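Método Prirko

El método Prirko es una forma de enseñar a un brazo robótico a abrir cajones usando solo simulación, y lo cuento en primera persona porque llevo desde enero peleándome con él y ya le tengo cariño (casi siempre). El nombre viene del proyecto Prirko, que arrancó en el laboratorio Vasiliu como continuación de Plotden, nuestro generador de muebles virtuales.

Funcionamiento

La idea es bastante sencilla. Plotden fabrica variantes de un mismo mueble: cambia el tono de la madera, el fondo del cajón, la altura del tirador, lo que se apoya encima. El brazo practica con unas 200 variantes y en cada una tiene que acercarse, cerrar los dedos sobre el tirador y tirar siguiendo el eje del cajón. Esto último es lo que más guerra da, ¡un tirón un poco torcido y el cajón se atasca!

La política recibe 2 vistas, una general de la mesa y otra muy cercana al mueble. Yo al principio defendía que con la general bastaba, y me equivoqué: el brazo llegaba bien a la zona, pero cerraba la pinza antes de tiempo. Con la vista cercana aprende a colocarse respecto a los bordes del tirador. Cada intento dura como mucho 600 pasos de simulación, y si se agotan cuenta como fallo aunque el cajón esté medio abierto.

Resultados y límites

En nuestras pruebas, la versión de dos vistas abrió cajones que no había visto en el entrenamiento, también con objetos grandes encima del mueble. Falla sobre todo con tiradores muy pegados al frente y con metales brillantes, donde los reflejos despistan a la vista cercana (a mí también me despistan, la verdad). La función de recompensa tuvo siete versiones, y la que usamos ahora es una de las más simples: distancia al tirador, contacto y recorrido del cajón.

Queda pendiente Hiltier, la parte del proyecto que llevará todo esto a un brazo físico. De momento los números son de simulador y así hay que leerlos, por mucho que me apetezca presumir. 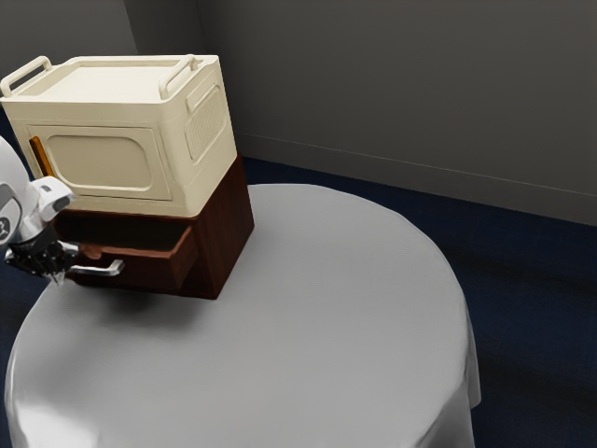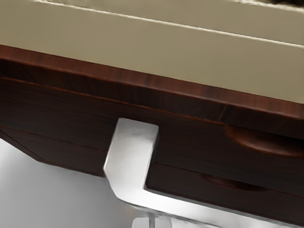
El mueble de madera oscura y su tirador metálico, en dos vistas de la simulación: general y cercana.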